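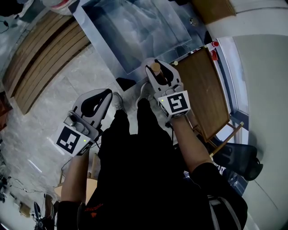
Progress report no. 2 to the Requena Education Fund

Project: Peg and Place, student robotics club, Stokstead
Prepared by: Mitali Rathnayake, club coordinator
Date: October 30, 2023

1. What we did in this period

The club has 23 students this term. In the first report I wrote that we were still choosing the task for the spring competition. The task is now decided. The students will teach a robot arm to take a short wooden peg and put it in the correct hole of a board. It sounds small, but it is difficult for beginners, and our mentors from Flirovley agreed that we should not choose something bigger.

Most of the work since then was recording demonstrations. A student wears the backpack, holds one gripper in each hand and does the task slowly. The markers on the white cubes let our software calculate the position of each hand. By the end of last week we had 579 recordings that passed the check. The plan in the application was 500 at this point, so we are ahead with this part.

The check is done by the students also. One pair records and a different pair looks through the files the next day. They reject a recording when the marker is lost for too long, or when the peg is dropped and the student forgot to write it in the log. In the beginning many files were rejected for the second reason. Now the log sheet has a separate column for drops and the situation is better.

2. Problems

The daylight from the window is strong in the morning and the software loses the markers more often. We tried moving the recording place two times. For the moment we record only after lunch, but this takes hours away from the younger group, who have to leave earlier. We would like to buy a curtain from the remaining small materials money. Please tell me if this is allowed under the budget line, as it was not in the application.

The second problem is cables. They become loose at the plug after many sessions, and then the recording stops in the middle. We have replaced them with longer ones and the students now fix them to the sleeve with tape. I cannot say yet if it is enough.

Third, the training computer from Imach arrived later than promised. The first training run was therefore made on a borrowed laptop and was very slow. The result was weak. The arm reached the peg but closed too early in most of the attempts. The students were disappointed, and we used one full meeting to discuss the reasons with them. Their opinion is that too many recordings start with the peg in the same place. I think they are right, and the new recordings are made with changed starting positions.

3. Students

Attendance was 95 percent, which is higher than I expected in a term with school exams. Two students left the club because their families moved, and their places were given to students from the waiting list. The older students prepared a short guide for the new members on how to hold the grippers and how to keep the markers turned outward. It is written by hand at present and we will type it.

4. Money

Spending follows the plan, except for the cables, which cost more than we calculated. The difference was taken from the travel line with the permission of your office. The receipts are attached in the separate file.

5. Next period

- Finish the recordings with changed starting positions
- Repeat the training on the Imach computer
- Test the arm with pegs of another size
- Type the student guide and send you a copy
- Register the team for the competition in February

I kindly ask for your answer on the curtain before we make the next recording schedule. The students would also be happy to receive a visit from the Fund at any afternoon session.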